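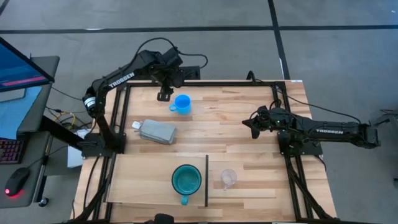
Will the Zarnmont parking authority fix the ticket backlog before the new rates kick in? Don't bet on it.

The authority told City Council in April that 3000 contested tickets were waiting for a hearing. It now says the pile is down to 402. That would be great news if anyone at the authority could say how many of those cases got a hearing and how many were simply thrown out for being too old. We asked twice. The answer both times was that the numbers are "being reviewed."

Meanwhile the meter rate downtown goes up 35 cents an hour, and Council wants to hand the whole appeals process to Clondarico, a contractor that runs a similar desk in Stitidus. The pitch is faster rulings. Maybe so. The draft contract pays the company per closed case, and it doesn't say a word about whether the driver gets to speak to a human being before the case closes.

Council's finance panel spent most of its last meeting on the color of the new payment kiosks. The contract got nine minutes.

A petition asking for an in-person hearing option needs 500 signatures to force a public session. Copies are at the Lytvynenko Bakery counter until 6 p.m. – bring your own pen, theirs keeps walking off.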